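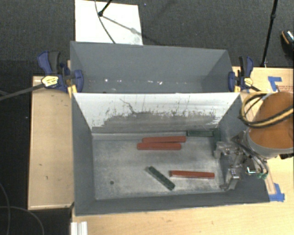

grey bins on the bench, red and green blocks in the front one

Thread: Sorting the kids' stuff before a move, how ruthless??

valluv_mum
Posted 21 Jun 2019
Moving to Irkholm in 3 weeks, two kids, 141 boxes on the quote which can't be right. Toys are the worst of it. Do I sort by type now or just tip the lot in and deal with it the other end? Removal firm (Hviid) charge by volume so every box counts.

pegleg60
Tip it. You will not have the energy. We sorted everything by type in April, labels, the works, and it was all mixed up again by teatime on day one.

Rania Karaki
Disagree with pegleg. Sort NOW, chuck half. Paying to move broken felt tips is madness. I got rid of over 40 bags before ours and can't name a thing that was in them.

pegleg60
Did you ask the kids though

Rania Karaki
Mine were 2 and 4 so no

tinshed
Blocks and bricks are heavy for the size, small boxes only. Put soft toys round the lamps and save on bubble wrap. Plastic bins are fine but check if the firm will stack them without lids, ours wouldnt.

valluv_mum
Oh good point re lids. Will ring Hviid. Eldest is seven and has opinions on every single thing, last night was an hour over a cracked dinosaur.

giuliana_r
Let her have one box thats hers, no questions, whatever she likes in it. Rest is up to you. Worked for both of mine. Also pack the bedding LAST and put it in the car not the van, we slept under coats
Giuliana Rivadeneyra, Valluvside

pegleg60
One box turns into five. Just saying

giuliana_r
Didn't with us. Tape it shut when its full.

tinshed
Anyone used the Bitinano app for lists? Photo of each box, number on the side. Bit of a faff but I found the kettle

Rania Karaki
Marker pen and a notebook. Done.

valluv_mum
Rang them, no lids no stacking, so cardboard it is. Quote was wrong as well, should be 60 boxes not 141!! Starting on the toy shelf tonight, will chuck half and hide the bag before shes up. Dinosaur is staying.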